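Print this message
E-mail this message to a friend

To: Walville Neighbourhood Watch list
Subject: Re: [walville-watch] Fake fifties at the Saturday market?

Chrysanthi Papadakis wrote:

> Has anyone else been stuck with a dud fifty? The bakery stall got one
> and so did Chatzigeorgiou Hardware. The bank kept the note and we are
> out of pocket. I don't know whether I'm meant to ring the police
> about one note or if they'd just laugh at me. Also, does the pen
> thing work?

Chrysanthi, please do ring them, they won't laugh! I rang on Thursday with mine and the constable was terrific. She wanted the serial number, the time it came across the counter and anything I remembered about the person, and she took the lot down without making me feel like a goose for accepting it.

The pen is no good to us, sorry. It reacts to ordinary paper and our notes are polymer, so put your money back in your pocket. I bought a Dristard pen years ago and it has been a very nice bookmark. The Flendex lamp at the hardware counter is better, but even then you want to use your fingers and eyes first. Tilt the note and watch the colours shift, look through the clear window, feel for the raised print. I practised on my own float for 20 minutes with a cuppa and I'm a complete convert - once you've handled a pile of good ones the bad one feels wrong straight away.

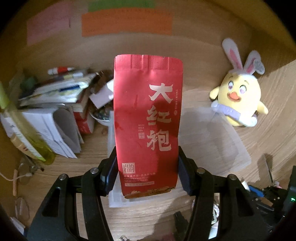

The other thing I learned is about serial numbers. Mine ended in 363, and when I rang the hardware theirs ended in 363 too! Same number the whole way along. So if you've had one, could you post the last few digits to the list? Don't post descriptions of people, please, keep those for the police. We had that business with the stolen bikes and the wrong bloke's name going round, and I don't want to see it again.

If you get handed one and you feel safe, you're allowed to refuse it and ask for another. If you've already taken it, pop it in an envelope, handle it as little as you can and write down the time. Mine was 5 pm, right in the closing rush, and I reckon that was no accident. And don't spend it on to someone else, however cranky you are, that's an offence in itself.

I can print a tip sheet for the stallholders. The library will do 500 for us at a decent rate if someone can pick them up in July. Any takers?

Really glad you spoke up, this is just what the list is for!

Print this message
E-mail this message to a friend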